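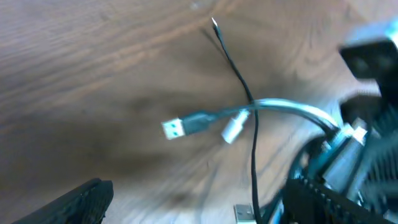 A supervisor should never mentor the people he or she evaluates, according to Rónán Gallagher, who was replying to an earlier thread on this site. I would like to know whether that position is generally accepted, and what an organization is expected to do when it does not have enough senior staff to keep the two roles apart.

Our company, Masine, employs 100 people across four departments. We are preparing a mentoring program for newly hired employees, to begin in December. The draft policy states that each new employee will be assigned a mentor for the length of the probationary period. In three of the departments this can be done without difficulty. In the fourth, which handles customer accounts, the only employees with enough experience are the department manager and the deputy manager, and both of them complete probation reviews.

I would appreciate guidance on the following points. May the deputy serve as mentor if the manager signs the review? Is it acceptable to assign a mentor from another department who does not know the work? Should the policy state in writing what a mentor may repeat to management?

Posted by Taşdemir

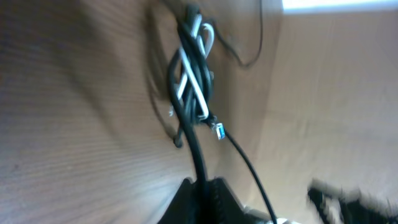 Mentoring and supervision serve different purposes, and your policy should define each of them before it assigns anyone to either. A supervisor sets the work and judges the result. A mentor listens, explains how the organization operates, and helps the employee think through a problem. When the definitions are missing, the duties end up like that tangled bundle of cables, coiled and twisted together, and it is hard to tell where one of them starts. I would recommend a single page with the two roles set out under separate headings.

On your first point, the deputy may serve as mentor only if the deputy takes no part in the review. This includes informal remarks. If the manager usually asks the deputy for an opinion before signing, that practice must stop for the employee concerned, and the employee should be told in writing that it has stopped.

On your second point, a mentor from another department is acceptable and in many cases preferable. Technical questions can go to an experienced coworker in the same department, who need not be senior. At my own organization we call this person a work contact. The mentor and the employee meet once every two weeks, and the work contact is available as needed.
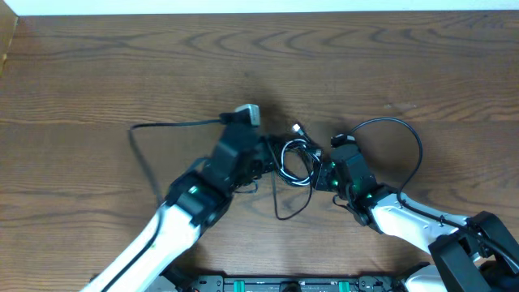
Two robot arms reaching in over a wooden tabletop

On confidentiality, yes, it should be in writing. Our wording is as follows: "The content of mentoring meetings will not be shared with the employee's supervisor except with the employee's consent, or where there is a risk to health, safety, or legal compliance." The mentor reports only that the meeting took place. Please have your own legal adviser look at the wording before you adopt it, as reporting duties differ from state to state.

You did not ask about time, but I would raise it. Meetings should be held during paid hours and entered on the schedule in advance. A program that relies on lunch breaks will be dropped as soon as a department becomes busy.

Posted by Nidico

Agree with the above. Our deputy did both jobs for a while and the new staff simply did not tell her anything. We use mentors from other departments now.

Posted by Wasside

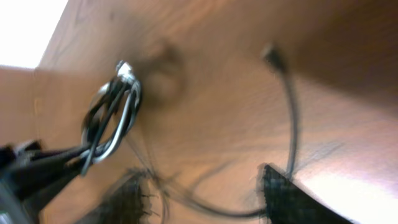
Metal ring or clip on a wooden surface

I wish to clarify the remark attributed to me. The earlier thread concerned formal appraisal, and my view was given in that context. In a department with only two senior employees, I would accept the deputy as a temporary mentor, provided the arrangement has an end date and the new employee is offered a choice. The choice matters more than the reporting line. An employee who declines should not be asked for a reason, and the refusal should not be placed in the personnel file.

I would also suggest that mentors receive a short training session before the program begins. Ours lasts four hours and covers listening, the limits of confidentiality, and when to refer a matter to human resources. Experienced staff sometimes regard the session as unnecessary, and we require it of them all the same.

Posted by Rónán Gallagher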